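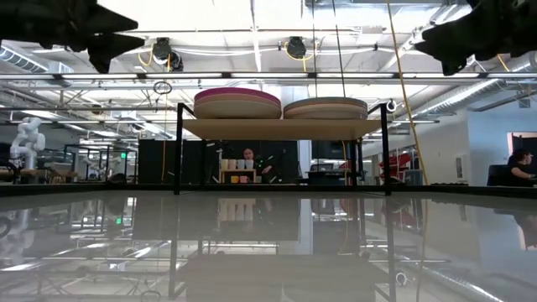

Plate stacking station with the shelf fixture in position, student workshop.

Equipment Review: Gatance Shelf Fixture and Tableware Set for Student Manipulation Projects

Prepared for the Pirkislow Student Robotics Program

Scope of this review

The program evaluated the Gatance shelf fixture, with its accompanying tableware set, over one project term beginning in October. The fixture was purchased for the stacking unit of the second-year project course and was also used by the student competition club in the evenings. This review addresses assembly, suitability for teaching, durability, and value. It is intended for instructors and club advisors who are considering the same purchase for a course of similar size.

The product was bought at the regular price. The supplier had no part in the preparation of this review.

What the kit contains

The fixture consists of a black metal frame, a light wooden board, and the hardware needed to join them. The tableware set is sold separately and includes plates in several colors, mugs, and a storage crate. The program ordered one fixture and two tableware sets. Total cost to the course was 1265 dollars before shipping, the larger part of it for the fixture.

The printed instructions are brief. They cover assembly but give no guidance on where the fixture should stand in relation to an arm. Instructors should expect to prepare their own placement sheet.

Assembly and setup

Two students assembled the fixture in a single lab period with ordinary hand tools. The legs accept small adjustments in height, and the board was level after one correction. Once tightened, the frame did not shift under normal use. It can be moved by one person, although the program recommends that two people carry it when the board is attached.

The feet are the weakest part of the design. They are hard and smooth, and on a polished tabletop the whole unit slides if an arm strikes the board from the side. The program added rubber pads in the second week. Gatance should include them.

The frame is open beneath the board. This proved useful in instruction, as students could observe a gripper's approach from the far side of the table and an instructor could follow the work from a seat behind the station.

Use in the course

The stacking unit asks each team to build a stack of plates on the board, then to move plates from one stack to a second stack beside it. Teams begin with manual control and proceed to recorded motions. In the final assignment, the program places two stacks close together, leaving little clearance for a gripper finger between them. The board is wide enough for this arrangement but leaves limited room for a third stack of the same plates.

Over the term, student teams logged 2157 attempts at the station. The log was kept for grading purposes and was not designed as a test of the product, but it gives a fair sense of the use the equipment received.

The plates are well chosen for the task. Their rims can be grasped by a two-finger gripper, and the differences in color allow an instructor to specify a target plate without applying labels. A bright pink plate on top of a beige stack is easy for students to identify from across the room. Beige and tan plates are harder to tell apart under fluorescent lighting, and several teams asked that the assignment sheet refer to position in the stack instead of color. The sheet has been revised accordingly.

The mugs were used less often. They serve adequately for handle-grasping exercises, and the teams generally kept them on a separate small shelf. White mugs are the most numerous in the set. A wider range of colors would have been more useful for sorting tasks.

Glossy surfaces

Programs that use cameras for object detection should consider the tabletop before they consider the fixture. A glossy table reflects the shelf and the overhead lights, and student detection programs written for a matte surface may report objects in the reflection. The project teams dealt with this by limiting the search area to the board. Two teams laid a cloth over the table during early tests. Either method is acceptable, and the problem provided material for a useful class discussion. The fixture itself did not contribute to it, as the wooden board has little shine.

Durability

The frame shows light scratching at the corners and no bending. The board has several shallow marks from dropped plates and from one gripper that was lowered too far. Of the plates, 3 were retired for chipped rims by the end of the term. Replacement plates can be ordered individually, and delivery took around a week.

The storage crate cracked at one handle in the first month and was replaced with a crate from the workshop.

Comparison with the Verbeke stand

In earlier terms the course used a Verbeke stand. The Verbeke product costs less and is lighter, and its feet hold well on any table. Its board is narrow, however, and teams could not place two plate stacks on it with safe clearance at the edges. For courses that work with a single stack, the Verbeke stand remains a reasonable choice. The Gatance fixture is better suited to transfer tasks and to the practice rounds of the Bima student challenge, where the club used it throughout the term.

Rating and recommendation

The program assigns the Gatance shelf fixture and tableware set a score of 82 out of 100. Points were deducted for the feet, the storage crate, and the limited instructions.

The fixture is recommended for second-year courses and for competition clubs with regular access to an arm. Instructors should budget for rubber pads and one additional set of plates. The tableware set is recommended on the same terms, although programs that need only plates may find it more economical to order them individually.

A second fixture has been requested for the coming year so that the course and the club can work at separate stations.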